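How to set up a tabletop arm for food handling practice

Ruaridh Drummond, Hekwood
October 1, 2019

This page covers the working rules we use at Hekwood when a small robot arm is picking up bread, fruit and other light food items from a table or a basket. It is meant for people who have already been shown how to start and stop the arm. If you have not had that session, ask Aishwarya Joseph for a slot before you go any further.

The rules are ours. They sit underneath the risk assessment for the room and do not replace it. Where the two disagree, follow the risk assessment and tell me.

Before you switch on

Walk round the table. Look for bags, mugs, chairs and anything else within reach of the arm at full stretch. The reach is further than most people expect, and the elbow swings out behind as well as in front.

Check the cables. The gripper cable should have enough slack to let the wrist turn both ways without pulling. Turn the wrist by hand in free-drive mode and watch the plug while you do it. If the cable goes tight, reroute it and try again.

Press the stop button once and make sure it stays down. Release it, then start the controller. Do this at the start of every session, even if somebody used the arm an hour before you.

Wipe the table and the fingers. We use the plain cleaner from the shelf by the sink. Do not spray it at the gripper. Put it on a cloth.

Setting up the items

Keep the number of items low while you are writing a new routine. Add more when the picks are steady.

Place the basket where the gripper can come down into it without the wrist passing over the rim at a low height. Baskets flex, and a woven one will catch a finger if you come in at a slant. Set an approach point well above the rim and come straight down from there.

Leave room for the fingers on both sides of each item. A roll pushed up against the basket wall is a poor first pick. Move it, or turn the gripper so the fingers close along the free sides.

Anything used for practice is not to be eaten afterwards. It goes in the marked tub, and the tub goes back in the Purves cupboard at the end of the day. Real bread is fine for one session and then it goes out.

Speed and force

Start new routines in reduced speed mode. Step through every point in order with your hand on the stop button. After that, let the routine run 5 times at reduced speed with no change to the program. If you alter a point, start the five runs again.

Set the grip force to the lowest value on the gripper page and work upwards. Bread marks easily and a squashed roll also gives you a bad reading for finger width. If an item slips, check the finger position first. Most slips we see come from gripping too near the end of the item, and more force only hides it.

Do not reach into the basket while the arm is live. If a roll has landed badly, pause the program, raise the arm to its rest point, and only then put your hand in. Pausing by itself is not enough. The arm can resume from the tablet, and the tablet may be in someone else's hands.

Two people

New routines need 2 people in the room. One runs the tablet and one watches the table. Agree out loud who is doing which, and say so again if you swap. The person watching can call a stop at any time and does not have to give a reason.

Once a routine has been signed off in the Jivuma log, one trained person may run it alone.

Keeping the log

Write down the routine name, the items used, the grip force and any stop that was not planned. Short notes are fine. "Roll slipped on lift, moved grip point towards middle" tells the next person what they need.

Unplanned stops should go in even when nothing was damaged. In February we had the same wrist fault written up by three different users, and it was only by reading the entries side by side that we found the loose plug.

Finishing

Open the gripper, send the arm to its rest point and power down from the tablet before you use the wall switch. Clean the fingers, paying attention to any ribbed surfaces where crumbs collect. Leave the stop button pressed in. Hang the tablet on its hook and sign out in the log.

Questions about the arm go to me, and questions about training or room bookings go to Aishwarya.
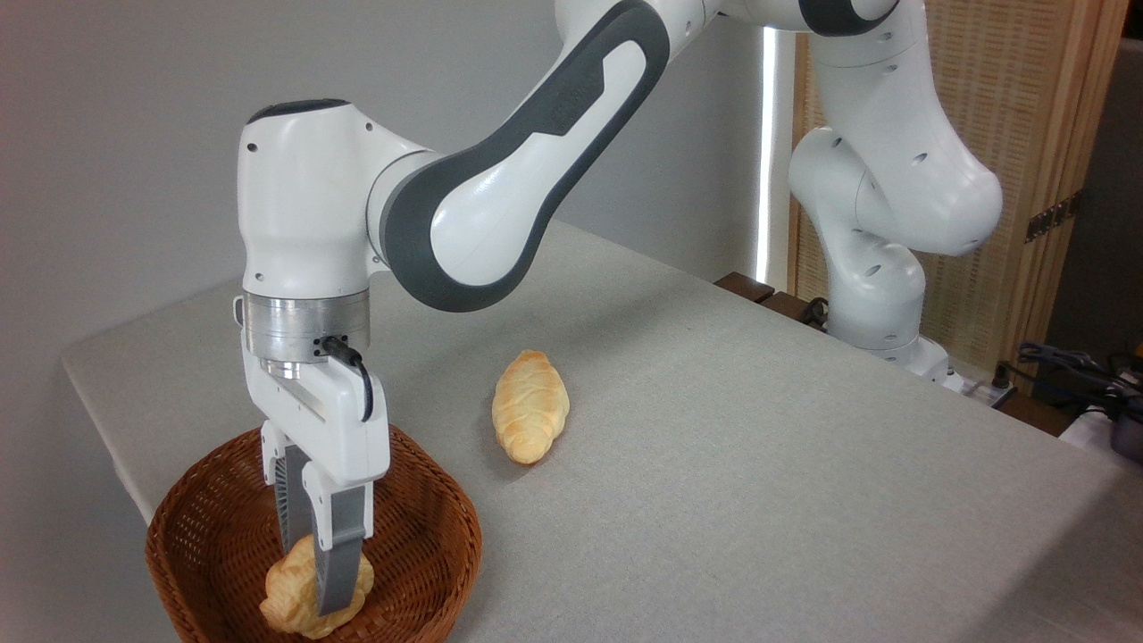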